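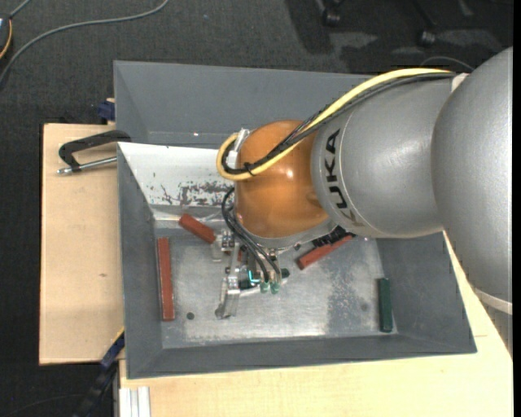 Deep grey bin with sloping walls, set on pale wooden surfaces above a charcoal carpet.

The Deep Bin and Its Place in the Room

Published 2 May 2022

Small goods are seldom damaged on the shelf. They are damaged in the minutes between the shelf and the parcel, when they are tipped, sorted, turned over and lifted out again. In most packing rooms those minutes are spent at a single piece of equipment, the open bin, and it is a piece of equipment to which very little written guidance has been given.

The stores department at Rurnell has spent the winter putting this right. Its new handling guide, issued to all six of its sites, sets out how bins are to be chosen, where they are to stand, what may be put in them and how they are to be cleaned. The guide runs to 30 pages. It replaces a number of notices, some of them contradictory, that had been pinned up over many years.

Ysaline Bouvier, who edited the guide, began with an inventory in November. Every site was asked to send in a list of the open containers then in use, with the inside measurements and the purpose of each. The replies showed that most sites had bought their bins one by one, as old ones split, and that very few people could say why a particular size had been ordered.

"We had bins that were too shallow for the returns and bins that were so deep our shorter colleagues could not reach the bottom," Ms Bouvier says. "Both had been in daily use for years. People had simply learned to work round them."

Depth and slope

The guide devotes its longest chapter to shape. A shallow tray is easy to see into and easy to empty, and it remains the right choice for flat goods, paper and anything that must stay in order. Its weakness is that round or springy goods leave it. A deep bin holds what is put into it, and tolerates a certain amount of stirring about when a particular article has to be found.

Depth brings its own difficulties. With upright walls, small articles come to rest in the corner between wall and floor and are awkward to pick out, whether with the fingers or with any sort of tool. A sloping wall eases this. Goods tend to slide towards the middle, the corners are more open, and a cloth can be drawn down the side in one movement. The loss is in capacity, as a bin with sloping walls holds less than a straight-sided one with the same opening. Rurnell has accepted that loss for every bin used in sorting and has kept straight sides for storage only.

Sites are asked to consider who will be using the bin before they consider what will go in it. The person should be able to touch the floor of the bin at its furthest corner without leaning their weight on the rim. Where this cannot be done, the bin should be lowered, turned or exchanged for a smaller one. Standing on a box to reach is not permitted under the guide, and several boxes kept for the purpose have been withdrawn.

The question of colour

More letters were received about colour than about any other subject. The Altach site had long used white bins and wished to keep them, on the ground that dirt shows at once. Two other sites preferred strong colours, with a different one for each class of goods.

The guide settles on grey for general sorting. Under the ceiling lights of an ordinary packing room, a white bin can be tiring to look into for long periods, and white or clear articles are easily lost against it. Strong colours cause a similar trouble with goods of the same shade. Grey is dull, and its dullness is useful, for very few of the articles handled at Rurnell match it closely. Metal goods are the exception, and sites dealing mainly in these may apply to use another colour.

Classes of goods are now marked by a card on the outside of the bin. This took some getting used to at the sites that had relied on colour, and a period of four weeks was allowed for the change. The cards are printed centrally and may not be written by hand, a rule that Ms Bouvier concedes was not universally popular.

What the bin stands on

A bin on the floor is a hazard to the feet and a strain on the back. One on a good surface becomes part of a proper workplace. The guide recommends a firm, level support that extends beyond the bin on at least two sides, so that goods can be set down while the next article is found.

Wood has been retained for this purpose wherever it was already in place. It is quiet when a bin is set down on it, it is pleasant to lean against, and minor scratches can be rubbed out by the site's own staff. A pale wood has the further advantage that a dropped label or screw is quickly noticed. Where two surfaces are pushed together to support one bin, the guide asks that they be of the same height and that they be fixed to each other underneath. A bin that bridges an open gap will rock, and a rocking bin is sooner or later pulled over.

The surfaces should be wiped with a damp cloth and dried at once. Water left standing beneath a bin raises the grain and leaves a mark in the outline of the base, as a good many of Rurnell's older benches can testify. Felt pads were tried under the bins at Altach - they collected grit and have since been removed.

Carpet or hard floor

Readers may be surprised to find carpet approved for a room in which goods are handled. The department was itself divided. A hard floor is easier to sweep and better for wheeled trolleys, and it will stay in the main halls. In the smaller sorting rooms, however, carpet has shown certain merits. Voices carry less, articles that fall are less likely to chip, and staff who stand for long periods have said that they find it more comfortable.

The guide asks for a dark, close carpet with a low pile. Charcoal has been the usual choice. It does not show wear along the walking routes as early as a lighter colour would, though it shows pale dust and scraps of packing readily and therefore has to be vacuumed every day. Loose rugs and mats are not to be used on top of it. Offcuts should be kept when a carpet is first laid, as a matching piece is rarely to be had later.

Filling and emptying

The chapter on daily use is short and deals chiefly with quantity. A bin filled to the rim is no longer a sorting bin, as nothing beneath the top layer can be seen or reached. The limit for mixed small goods has been set at 20 articles. When more arrive, a second bin is to be started. Some supervisors thought the figure low. It was chosen after trials at two sites, in which staff were asked to find a named article among growing quantities and to say at what point they began to dig.

Heavy articles go in first and are placed by hand. Glass, blades and anything liable to leak are kept out of open bins entirely. Goods are not to be poured from one bin into another, a habit that was found at every site without exception and that accounted for much of the scuffing seen on returned boxes.

At the end of the day each bin is emptied in full, including labels, ties and fragments of tape, and is wiped from the rim downwards. Mild soap is sufficient for ordinary dirt. Abrasive pads are to be avoided, as they roughen the walls and the roughened patches hold dirt more firmly than before. A bin with a split rim or a cracked corner is taken out of use the same day and may not be mended with tape.

Buying for the long term

The department has placed its orders with Vainio, whose Rollora bins were among those tried. The contract is for a single pattern in two depths, and the sites may no longer buy singly from other suppliers. Old bins in sound condition have been kept for storage, where their variety does no harm.

Ms Bouvier is cautious about what the guide can achieve. "It will not make a careless person careful," she says. "It does mean that a new colleague can walk into any of our rooms and find the bin at the right height, with a clear space beside it."

Sites have been invited to send in their comments on the first edition, and those concerning lighting, a subject the present guide touches on only briefly, will be taken up first. Requests for additional printed cards should be sent to the stores office at Rurnell, stating the class of goods and the depth of bin for which they are needed.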